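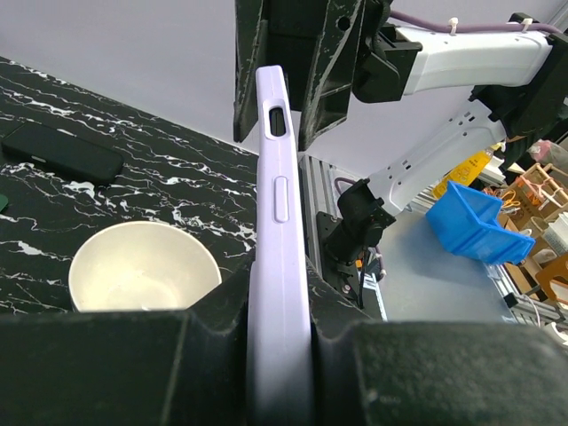

Section 4 - Fitting and removing the case

Applies to all Widside hard shell cases. If yours is the Skendus folding wallet, skip to section 6, different method altogether.

Before you start

Clear a bit of table. Phone flat, nothing under it. Take off any old case, ring or stick-on card holder. Wash your hands or at least wipe them, hand cream is the main reason a phone shoots across the room.

You need:
The case
The phone
A dry cloth, lint free if you have one
Screen protector, if fitting - do that FIRST, see section 3

Caution: do not use a knife, ruler or screwdriver to lever a case on or off. Marks made by tools are not covered.

4.1 Check it's the right way up

1. Hold the case by its long edges, open side towards you.
2. Find the raised button cover on the side. It has to line up with the button on the phone. If it comes out on the wrong side you have the case upside down or the wrong model.
3. Check the model code on the packet label against the list in section 2. Code 253 and code 253L look the same from the back. They are not the same, the L is longer.

Note: a case that is nearly right is the wrong case. Don't force it, send it back unused.

4.2 Fitting

1. Turn the phone off or lock it. Otherwise you will be squeezing the buttons all the way through and taking screenshots.
2. Wipe the back of the phone. Grit left in there will scratch and you won't see it untill the case comes off again.
3. Camera end first. Slide that corner in at a slight angle, button side leading.
4. Press the second top corner in. Should click, or at least stop moving.
5. Work down the button side with your thumb. Short presses, no dragging.
6. Bottom corners last, one then the other.
7. Run a finger all round the rim. Any lip standing up, press it down.
8. Turn the phone back on.

Caution: keep your thumbs off the middle of the screen. All the pressing is done at corners and edges.

4.3 Test the buttons

Press each one through the cover, 5 presses. Each press should feel the same. Stiff or mushy - the case isn't fully seated on that side, go back to step 5. If a button stays pressed in, take the case off straight away and try again.

Cable next. Plug in your usual charging lead. Thick plugs can catch on the rim, a thinner one normaly sorts it.

Wireless pads: fine through the shell. Not fine with a metal plate or bank cards tucked behind. If the phone gets hot, case off and let it cool.

4.4 Taking it off

1. Phone face up on something soft. Folded towel, bed, whatever.
2. Hold the phone by the bottom half.
3. With your other thumb push the top corner of the case away from the phone, on the side WITHOUT the button cover. That side gives more.
4. Once the corner is free, peel along the top.
5. Lift the phone out. Don't shake it out.

Cold cases are stiffer. If it has been in the car in February, bring it indoors and give it a while before you try.

4.5 Cleaning

Case off the phone first, always.

1. Warm water, small drop of washing-up liquid. Nothing over 40 degrees.
2. Soft cloth or sponge. An old toothbrush for the button cover and cut-outs, go gently.
3. Rinse, shake, stand it on its long edge to dry.
4. Leave overnight if you can. Water sits in the corners.

Pale colours pick up dye from new jeans and dark bags. Wipe weekly, pick a day, Monday or whenever. Old dye marks may not shift.

Caution: no bleach, nail varnish remover or kitchen spray with degreaser in it. They turn the matt finish patchy. No dishwasher.

4.6 If something's off

Case rattles - wrong model, or a corner not in. Redo 4.2 from step 3.
Screen protector lifting at the edge - protector too wide for a cased phone. Use the Demirtaş narrow cut or the one from the Widside pack.
Corner has split - stop using it, it won't hold in a drop.
Haze or smears on photos - clean the lens, then check the camera opening for fluff.
Strap won't thread - the Ileck strap needs the tab piece, sold separately, see section 7.

Keep the packet label for returns.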